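Demonstration operators, handheld gripper — Trukell household data program

Trukell is hiring operators to record manipulation demonstrations in furnished apartments. You will hold a gripper in each hand and perform household tasks at a steady pace while the tool logs finger width and pose. The recordings are used to train two-arm policies. The post is part-time, 30 hours a week, starting in August.
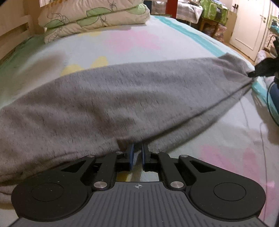

Sessions run 60 minutes, followed by a break. Most of the current task list is laundry and bed making, done on ordinary furniture with ordinary clothes. Garments are spread or folded on a made bed, and a gray knit lying across a patterned sheet is a typical starting point. Grasp with the fingertips, keep the fabric in view of the camera, and release fully before regrasping. Episodes with a dropped garment are kept and labeled — do not delete them.

Requirements: steady hands, normal or corrected vision, able to stand for a full session and lift a full laundry basket. Experience with teleoperation is useful but not required. Training is paid.

Send a short letter to Thoa Dương, operations, quoting reference 736.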